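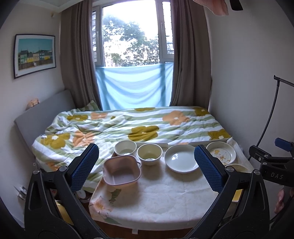 Stadthorpe Home Grippers: equipment and budget notes

This file explains what must be bought before the recording of the Stadthorpe dish-handling set can begin, and in which order. The recordings themselves are in the folder "sessions". Please read the part about spare pads before you send any order to Bullari.

Scope of the purchase

The plan is for two operators in furnished rooms. Each operator works with one pair of hand-held grippers, so we need four grippers in total. The budget limit is 3000, without tax. The first quote from Gilani was 3273, and it included hard cases, which we have removed from the list.

Items, by priority

1. Grippers with camera modules, two pairs
2. Finger pads, spare sets
3. Cables and storage cards
4. Household objects: bowls, plates, baking dishes, food containers
5. Tablecloths

Items 4 and 5 can be bought in any local shop. Please keep the receipts, also for the small amounts.

Spare pads

The pads do most of the work when a dish is held by its rim. Glazed ceramic is heavy for its thickness, and a tired pad will let it turn in the grip. We planned one spare set for each gripper.
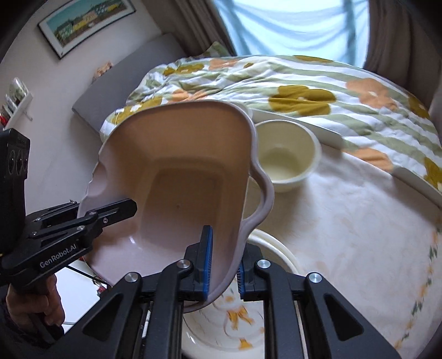
Plulent wrote back on this point that one spare set is too few, and that they would move money from the storage cards to the pads, as cards can be reused after the upload and pads cannot. We accepted the change for the pads. The number of cards is still open.

Household objects

The list has 52 objects. Ceramic and plastic must both be present, because the operators close the jaws differently on a thin rim and on a thick one. Buy objects of different depth. Very small cups are not in this version, they will come with the next budget in April.

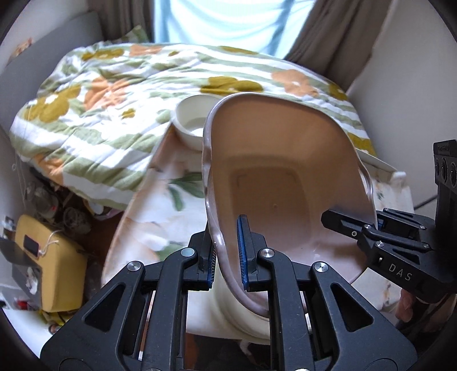
Plastic tub held at the rim, blue finger pads.

Not covered by this budget

Room rent, insurance and the working time of the operators are paid from the general account. Repairs are not planned yet. If a gripper must go back to the supplier, write it in the file "repairs.csv" with the date and the serial number.

Changes

v2: hard cases removed, pads increased
v1: first list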